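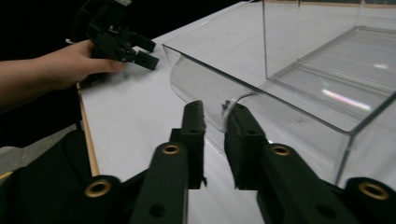 件名:透明容器を使う両手作業の記録で、左手側の軌跡が途中から飛ぶ
状態:解決(経過観察)
製品:Skovby 手持ちグリッパー、Garden 収録ソフト
起票:Vilém Kuruc(Stusuvham 教示班)
担当:Yurchenko サポート窓口
起票日:2023年10月8日

内容
手持ちグリッパーを左右で使い、透明なプラスチック容器を扱う作業をロボットに教えるためのデモを収録しています。机の天板は白です。容器の縁を片方のグリッパーで押さえ、もう片方でつかんで向きを変え、机の手前に置き直すまでを一回としています。
収録後に Garden で軌跡を再生すると、左手側の位置が途中で急に横へ移動し、そのまま戻らない回があります。右手側は最後までつながっています。
これまでに81回収録し、そのうち22回で同じ症状が出ました。不透明な容器で同じ動作をした分には出ていません。
収録中の画面には警告が出ず、終了時の判定も「正常」です。再生して初めて気づくため、このままでは学習に回せません。

確認済みの項目
・左右のグリッパーの電池残量:問題なし
・時刻同期:開始時に実施済み、ずれの表示なし
・レンズの清掃:実施済み、変化なし
・収録用PCの再起動:変化なし
・グリッパーの左右入れ替え:症状は左手側に残る

お願いしたいこと
原因の切り分けと、すでに収録した分を救えるかどうかの判断をお願いします。

窓口からの返信
ご連絡ありがとうございます。左右を入れ替えても左手側に残るとのことですので、本体の故障よりも、左手の位置か、左手から見えているものに原因がある可能性を先に確認します。
次の情報をお送りください。
・症状が出た回と出なかった回の収録データ(各一件で結構です)
・Garden の「位置推定」画面の表示。特徴点の数の推移が分かるもの
・机と照明の位置関係。手書きの図でも構いません
・キャリブレーションを最後に実施した時期
収録データは圧縮せず、フォルダごとアップロードしてください。映像だけを抜き出すと、慣性センサーの記録が落ちて再計算できません。

起票者からの返信
データを二件アップロードしました。片方が症状あり、もう片方が症状なしです。
キャリブレーションは4月に実施したきりです。その後、指先のパッドを一度交換しています。
照明は天井灯のほかに、机の左奥から卓上ライトを当てています。白い天板だと容器の輪郭が見えにくいと作業者から言われて追加したものです。追加した日と症状が出始めた日が同じかどうかは、記録がなく分かりません。
位置推定の画面を見ると、症状が出た回では特徴点の数が容器に近づいたところで大きく落ちています。症状のない回でも落ちますが、落ち方が浅いようです。

窓口からの返信
データを確認しました。
症状ありの回では、左手のカメラが容器に寄った時点で、画面の大部分が白い天板と透明な面になっています。模様のない面が広がるため、位置の計算に使える点が少なくなります。そこへ容器の表面の反射が入り、手の動きに合わせて反射も動くので、動かない点として誤って拾われています。推定された位置が横へ飛ぶ向きは、反射の動く向きと一致しました。
右手側は、寄ったときにも机の縁や床が視野の端に残っており、そちらで位置を保てています。
慣性センサーの値には異常がありません。同期も正常です。
お手数ですが、次の順に試してください。複数を同時に変えると、どれが効いたか分からなくなりますので、一つ変えるごとに数回収録してください。
手順A 卓上ライトを消して収録する
手順B 卓上ライトは消したまま、天板の上、作業範囲の外側に模様のあるシートを敷く
手順C 左右ともキャリブレーションをやり直す
シートは一般的な印刷物で足ります。同じ柄の繰り返しは避け、光沢のない紙を使ってください。作業範囲の中まで敷くと、学習時にシートの有無が結果に影響することがありますので、外側だけにしてください。

起票者からの返信
手順Aを試しました。症状は減りましたが残っています。飛ぶ量は小さくなりました。消灯すると容器の縁が見づらく、作業者がつかむ位置を外してやり直す回が出ました。やり直しの入った回は使わない決まりなので、捨てています。
手順Bを試しました。シートは天板の奥側と左側に、艶のない紙をテープで留めました。この状態では症状が一度も出ていません。
手順Cはこれからです。
別件で質問があります。パッドの縁が少し毛羽立ってきました。黒い切れ端が出ている箇所もあります。交換するべきでしょうか。位置の計算には関係しますか。

窓口からの返信
パッドの毛羽立ちは位置推定には影響しません。ただし、開き幅を指先の映像から読み取る設定にしている場合は、切れ端が縁の検出を乱すことがあります。全閉と全開の状態で Garden の開き幅の表示を確認し、全閉で2mmを超える値が出るようであれば交換してください。超えなければ、切れ端をはさみで落とすだけで構いません。引っ張ると表面の層ごとはがれることがあります。
交換した場合は、開き幅のキャリブレーションだけは必ず実施してください。前回の交換後に実施されていないようですので、手順Cのときに合わせてお願いします。
卓上ライトについては、光を壁か天井に向け、容器に直接当てない置き方であれば点けて構いません。

起票者からの返信
手順Cまで完了しました。
開き幅は全閉で2mmを下回っていたため、パッドは交換せず、切れ端だけ切りました。キャリブレーション後の左右の差は許容範囲内と表示されています。
卓上ライトは壁に向けました。容器の縁は直接当てていたときほどではないものの見え、つかみ損ねはほとんどなくなっています。
この構成で丸一日収録し、全件を再生して確認しましたが、軌跡の飛びはありません。
残る質問は、症状の出た収録分の扱いです。再計算で直せますか。

窓口からの返信
お預かりした症状ありの一件で再計算を試しました。反射の範囲にマスクをかけ、慣性センサーの重みを上げると飛びは小さくなりますが、容器をつかむ瞬間の位置が左右で合いません。片手の作業であれば使える場合もありますが、今回は両手の相対位置が必要な作業ですので、学習には使わないことをお勧めします。
症状の出なかった回は、そのまま使用して問題ありません。ただし、飛びに至らない小さなずれが含まれている可能性があります。Garden の「一括検査」で特徴点の最小数を出し、極端に低い回は再生して目視で確認してください。
終了時の判定が「正常」になる点は、現在の判定が同期と欠落フレームだけを見ているためです。特徴点の低下を警告に加える要望として開発側へ登録しました。対応時期は未定です。

起票者からの返信
了解しました。症状の出た分は除外し、同じ回数を録り直します。
班の収録手順書に次の項目を追加しました。
・透明な容器を使うときは、作業範囲の外側に模様シートを敷く
・卓上ライトは容器に直接当てない
・パッド交換後は開き幅のキャリブレーションを行う
・最初の数回を収録したら、続ける前に左右の軌跡を再生する
録り直しが終わるまで、このチケットは開けておいてください。

窓口からの返信
承知しました。状態を「解決(経過観察)」に変更します。録り直しの途中で再発した場合は、新しいチケットを作らず、この画面にデータを追加してください。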